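I keep hearing that learning cursive makes kids smarter. My sister-in-law forwarded me another article about it in February, with a headline promising "proven" gains in reading, and I did what I always do, which is go looking for the study.

The study had 55 kids in it, at one school, for 12 weeks. The cursive group also got extra reading time with a teacher. Guess which part made the headline.

I'm not against cursive. Mine is ugly, but I use it for grocery lists. I just don't believe a $300 workbook package called Flemel is going to do what its sales page says. Neelam Pathak bought it for her two boys and they quit at the letter G.

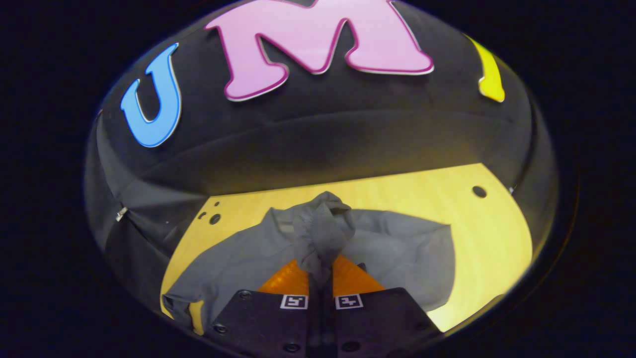 What bugs me most is the brain scan talk. A scan lights up when you do pretty much anything. I asked Ankit, who taught second grade in Wusgate for years, and he said his kids learned to read when somebody sat down and read with them. No workbook, no special pen.

If anyone has a bigger study with a decent comparison group, send it over. I'll read it.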